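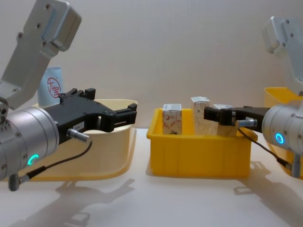
How often do the fire doors need checking?
Every month for the ones on the main corridor and stairs, every three months for the rest. If a door gets knocked or starts sticking, do it that day and don't wait for the round.

Fire door and escape route check, Choo building, ground and first floor
Month: May
Checked by: Fouzia Soomro
With: Nam-gil Won (first floor only, had to leave at 3)

OK = fine. FIX = job raised. LOOK = watch it, check again next round.

GROUND FLOOR

Front entrance, double doors
Opens fully both leaves: OK
Push bar: OK, bit stiff on the left, sprayed it
Mat: FIX. Corner has curled up again, right where people step out. Tape is not a repair. Mingxuan to order one that fits the well.

Corridor door by reception
Closes on its own from wide open: OK
Closes on its own from a hand's width: FIX. Stops short of the latch. Closer wants turning up a touch, tried it, screw is chewed.
Gaps round the edge: OK top and hinge side, 2 mm
Seals: LOOK. Brush has been painted over near the bottom, whoever did the frames last summer
Sign: OK

Corridor door by kitchen
Wedged open when I got there. Wedge taken away. That's the second one this year, I have it in my drawer.
Closes: OK once the wedge was out
Hinges: OK, all screws in
Glass: OK, no cracks, beading tight
Comment: if people want this door open all day then we need a proper hold-open linked to the alarm. Price asked for from Endik, no reply yet. Myung-ja says chase again.

Store room, ground floor back
Door closes and latches: OK
"Keep locked" sign: missing, FIX
Stuff stacked near the door: moved it myself, mostly flattened boxes. Keep the floor clear to the yellow line please.

Back exit to car park
Opens: OK
Outside clear: FIX. Bike chained to the handrail, on the steps side. Note left on the saddle. If it is yours there is a rack, use it
Emergency light over door: OK on test
Step edge: LOOK, white strip wearing thin

STAIRS

Bottom door: OK all points
Top door: closes too hard, bangs. Not a fail but Seo-ah's desk is the other side of the wall and shes had enough. Slow it down when the closer man comes for reception.
Handrail: OK, bracket 14 tightened
Lighting: one tube flickering on the half landing, FIX
Anything stored under the stairs: a pushchair and two bags of salt. Pushchair gone by the afternoon. Salt still there, nowhere else for it, Mingxuan to find somewhere. Not under the stairs!

FIRST FLOOR

Corridor door, east end
Closes: OK
Seals: FIX, hanging off at the top hinge corner, about to come away. Pushed back for now.
Gap at the bottom: bigger than I'd like. Carpet came up and nothing was done to the door afterwards. Ask Pristasov for a drop seal when they quote for the rest.

Corridor door, west end
Closes: OK
Latch: OK
Handle: loose, tightened, OK now
Sticker says door 39, plan says something else. Plan is wrong I think. Nam-gil checking the old folder.

Meeting room
Door: OK
Evacuation notice: out of date, still says meet by the bins. We have not met by the bins for ages. New ones printed, need laminating.
Comment: key for the laminator cupboard, who has it

Quiet room
Not checked, in use. Go back.
(Went back, 4.15. Closes OK, seals OK.)

West fire exit
Opens: OK
Alarm on opening: OK, very loud, sorry all
Metal stairs outside: LOOK. Rust at the second bracket, only on the surface so far. Moss on the treads wants scrubbing off before it gets wet again.

JOBS RAISED
Mat, front: Mingxuan
Closer, reception door and top of stairs door, same visit
Tube, half landing
Seal, first floor east, Pristasov
Store room sign, Fouzia has one spare
Salt, see above
Hold-open for kitchen door: Kikilo might do it if Endik don't come back, Myung-ja to ring both

CARRIED OVER FROM LAST TIME
Key safe code changed: done
Lift lobby ceiling tile: done
Call point cover, first floor landing: still not done, part on order. Cover is on with 100% of its cracks, still works
Fire plan by reception, reprint: not done, waiting on door numbers

Next round same doors plus the basement, which was locked and I didnt have the key. Seo-ah has it, ask her before 10, she's out after that.

Signed: F. Soomro
Copy in the red folder and one to Myung-ja Song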